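OK so I finally dealt with the break room table. It took most of an afternoon in January and I have opinions.

The problem was never the food, it was that everything lived in one flat pile. Vlasta brings eggs from her sister's place, Marin brings snacks, somebody leaves a sauce, and by lunch you're moving 12 things to find one.

First fix: trays. I got a bunch of those plastic ones with raised edges, and the green is LOUD, but you can spot it from the door. Eggs go in their own little dish on the tray so they can't wander off. Mateja rolled one onto the floor in the fall and we still bring it up.

Second fix, and my favorite: a clear stepped stand, the kind shops use for nail polish. Tall bottles up on one end, small stuff on the lower step. You can see what you have!! Why did I wait so long on this

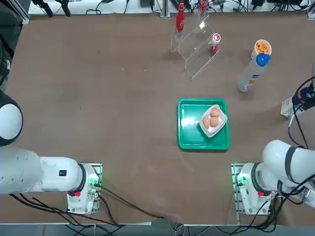

Three eggs on the green tray, red bottle up high on the stand, orange puffs in a cup.

The water bottle lying on its side is my next project. I want a rack for those — Doina says a shoebox would do it. She may be right, but I'm buying the rack.

Puffs in a cup was Marin's idea, by the way. Way better than everyone's hand in the same bag.

Total spend so far was about 32 bucks, mostly the stand. Clive wants one for his spice shelf now, so I'm sending him the link tonight — anyone else?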